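About Fisolden

Fisolden makes party and event stands, table numbers and place card holders, and ships them to homes, venues and planners.
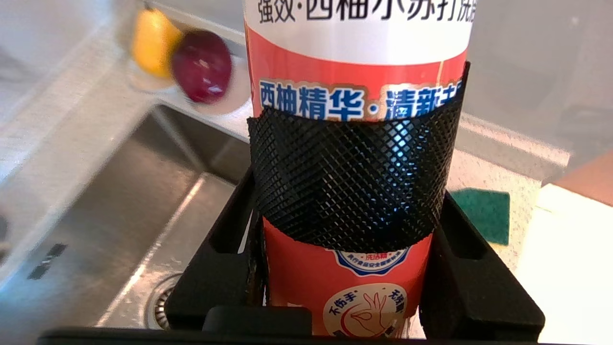
The shop was started by Sevim Gezer, who had been cutting centerpieces for her cousins' weddings and kept getting calls from their guests. The first product was Femitz, a three-tier dessert stand that comes apart and packs flat. We still sell it, with a wider base than the original had. Duman came next, a set of table numbers in two heights, and then Geltel, our line of backdrop frames for showers and birthdays.

We now have 65 designs in the catalog. Last year we sent out 3,238 orders, and 996 of those were custom pieces with a name, a date or a color the customer picked.

Everything is cut, sanded and packed in our own workshop. Stands come unpainted unless you choose a finish at checkout. Painted orders need 2 extra business days for the second coat to cure. If you plan to paint the stand yourself, use a primer first – the cut edges soak up more paint than the flat sides.

Custom orders start with a proof by email. We do not cut until you approve it, so please check the spelling of names before you reply. Custom pieces cannot be returned, but if one arrives broken we will make it again at no charge. Send us a picture of the box and the damaged part within a week of delivery.

Planners and venues can open a trade account with a business license number. Trade customers get their own price list and can pay by invoice.

The workshop is not open to walk-in customers. Local pickup is available – choose it at checkout and wait for the email that says your order is ready.

Page updated 2021-04-05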